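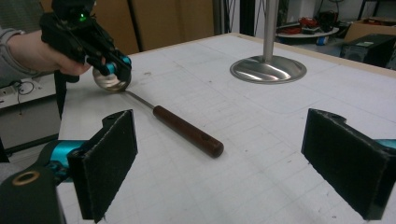
Die Kelle, Tisch zwei, irgendwann am Nachmittag.

Also gut, ich fange mit der Kelle an, weil mich in Stekutport sowieso alle nach der Kelle fragen. Ich war damals die rechte Hand von Pasus, und das meine ich wörtlich: Pasus lernte Greifen, indem ich ihm vorgriff, den ganzen Tag, mit so einem schwarzen Handgreifer mit türkisen Akzenten an den schwarzen Fingern. 454 Durchgänge hatten wir im Kasten, fast alle mit derselben Kelle, und immer fasste ich am Holzgriff an. Macht man ja so!

Pasus machte es dann auch so. In 56 von 100 Versuchen klappte es, und die übrigen Male drehte sich ihm der Griff weg und die Kelle lag quer auf dem Raster wie ein beleidigter Fisch. Bei Prerkonex fanden sie das ordentlich. Ich fand es furchtbar (ich bin da empfindlich, es waren schließlich meine Bewegungen).

Und dann, im Juni, es war heiß und ich hatte schlecht geschlafen, packte ich das Ding aus Trotz am falschen Ende. Am Metall, vorne, wo es rund ist. Der Stiel zeigte von mir weg, und ich dachte noch: Na, das löschst du nachher.

Hab ich nicht gelöscht. Ich hab weitergemacht, fast 40 Stück an dem Tag, alle verkehrt herum, mal schräg, mal flach, mal so, dass ich mir den Ärmel am Tisch aufgescheuert habe. Abends warf ich alles zusammen in den Topf und ließ das Training über Nacht laufen, ohne jemandem Bescheid zu sagen.

Am nächsten Morgen stand ich mit meinem Kaffee da und Pasus fuhr los, Richtung Holzgriff, wie immer. Kurz davor hielt er an. So ein kleines Zögern, das kannte ich von mir, das mache ich an der Supermarktkasse! Dann schwenkte er rüber zum Metall, nahm die Kelle am Kopf und hob sie hoch, und sie drehte sich kein bisschen.

Ich hab den Kaffee abgestellt und den Durchgang noch mal gestartet. Und noch mal. In den Bericht schrieb ich später »vielfältigere Griffpunkte«, das klang nach Absicht. Den Pullover mit dem kaputten Ärmel habe ich noch.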